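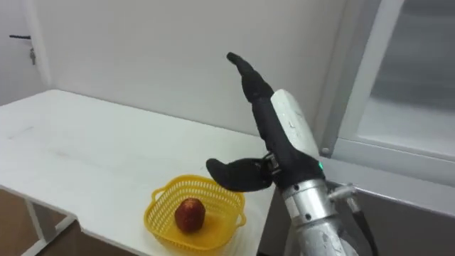
How to Read a Port Concession Agreement Without Losing a Week

By Youssra Metwally
October

Sooner or later, if you live near deep water, somebody will offer to build a container terminal on it. There will be a ceremony with a ribbon and a very large pair of scissors. Some months after that a contract will surface, usually as a scanned PDF with two pages upside down, and you will be the person in your town who has agreed to read it.

I have read 21 of these. My first was for the terminal at Stultwood, and it took me nine days because I started on page one. Don't start on page one. Page one is where the parties "recognize their mutual friendship."

Step 1. Find out who signed

Go to the signature page and write down the exact name of every company on it. The name on the billboard and the name on the contract are seldom the same. At Stultwood the billboard said Povon. The contract was with Povon Terminals Holding (Two), a company with one director and a mailbox. Look up the registration and see who owns the shares. If a parent company guarantees the deal, there should be a separate letter saying so. Ask for it by name.

Step 2. Read the definitions

Yes, all of them. They're dull, and they are where the money lives. "Gross Revenue" may leave out storage fees. "Local Worker" may mean anyone who has held a residence permit for a month. One agreement I read defined "Port Area" by reference to a map in Annex F, and Annex F was a blank sheet with the word "Map" on it.

Mark every defined term that touches jobs, land or payments. When you see it later with its capital letters, go back and check.

Step 3. Pull out the dates

Make a short table with three columns: what has to happen, by when, and what happens if it doesn't. The third column will be mostly empty. Fill it in anyway.

Pay attention to when the clock starts. A 30-year lease that runs from "Commercial Operation" hasn't begun until the first paying ship ties up, and the operator often gets to decide what counts as one.

Step 4. Follow the job promises

Take the number from the speech and look for it in the contract. The Skolum extension was announced with 4000 jobs. The feasibility study had 3000, most of them in construction and gone when the concrete set. The contract required 300 permanent posts, and even those were subject to "reasonable endeavors," a phrase meaning somebody will think about it on the drive home.

If there's a training clause, see who pays. If there's a local purchasing clause, see whether it has a percentage attached or just good wishes.

Step 5. Check who moves, and what they get

Compensation is usually in an annex, sometimes in a separate resettlement plan that the main text mentions once. You want to know:

- whether people are paid for the land, or only for the house and crops on it
- the cutoff date for making a claim
- whether fishing grounds are covered at all
- who hears appeals

At Younis the appeals were to be heard by the operator's own site office, open mornings. Bring a neighbor who has been through the process to this part. They will spot things in ten minutes that I would miss in a month.

Step 6. Look for the exit

Search for "termination," "step-in" and "force majeure." Then search for "exclusivity." Plenty of agreements bar the government from opening another terminal within a set distance, which can come as a surprise to the old fishing harbor next door when it applies to fix its jetty.

Check where disputes go. It's generally a hotel conference room several time zones away.

Step 7. Write two pages

Two, with clause numbers. Put your questions at the end and send the whole thing to your council representative before the public meeting, early enough that they can't say they haven't seen it. Keep your copy of the contract with the file date in the name, as later versions do turn up, and Annex F may have grown a map.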